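Kovov Dishes: Your Questions

Blue plates, pink cups, pale green... we love mixing colors, and we love your questions!
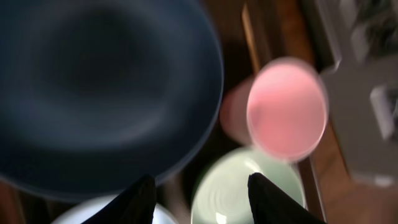
How do I get tea stains out of a cup?
Rub them with a paste of baking soda and water, leave it for 2 minutes, then rinse well.

Can I mix colors in one order?
Please do! Any mix you like, up to 80 pieces.

Where can I see everything?
At our Surkgate shop, with roughly 200 pieces out on the shelves. Vistesow opens in July and we can't wait!

Updated Mar 17, 2024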